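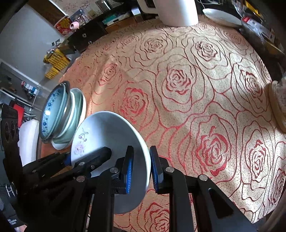

Figure 6. Rim grip on a ceramic bowl, one pad inside the rim and one outside.

6.2 Handling tableware with the hand-held gripper

This section applies to the Dratari hand-held gripper when it is used to record handling tasks in homes and other furnished rooms. It covers ceramic bowls, plates and saucers. Glass items are covered in 6.3. Operators must have completed the basic grip check in section 4 before starting.

Revision 2, 08/08/2022. Replaces the loose sheet issued in March.

Before the session

1. Inspect both rubber pads. The ribs must be clean and free of cuts. Replace pads in pairs (part 616).
2. Check each pivot screw on the linkage by hand. A screw that turns under finger pressure must be tightened before use.
3. Fasten the hand strap so that the gripper does not shift when the wrist is turned. The label on the strap must stay readable.
4. Open and close the jaws fully five times. Movement should be even, with no click or catch.
5. Clear a landing area at least 200 mm from the table edge. Other household items may stay on the table if they are outside the landing area.

Note – Tablecloths are permitted. Smooth out folds in the landing area, and do not pin or tape the cloth to the table.

Picking up a bowl

1. Approach from above with the jaws open to 35 mm.
2. Lower the gripper until one pad is inside the rim and the other is outside. The rim should meet the ribbed part of each pad, clear of the metal.
3. Close the jaws slowly until both pads touch, then apply holding pressure.
4. Lift a short distance and hold for 2 seconds. If the bowl slides, set it down and grip again.
5. Tilt only after the hold. Keep the bowl over the table at all times.

CAUTION: Do not grip on a chip, a crack or a metal rim band. Painted decoration may be gripped if the glaze over it is intact.

Stacked items

Take the top piece first and place it in the landing area before touching the next. Never lift two pieces in one grip. If pieces are stuck together, separate them by hand with the recording paused, and enter "manual separation" in the Skondance log.

CAUTION: Keep the free hand away from the jaws while they are closing. The linkage arms can pinch skin.

Stopping a take

Stop at once if a piece is dropped, if a pad comes loose, or if another person reaches into the landing area. Mark the take as stopped and keep the file. Broken pieces are reported to Lesico on form Farina-B before the next take begins.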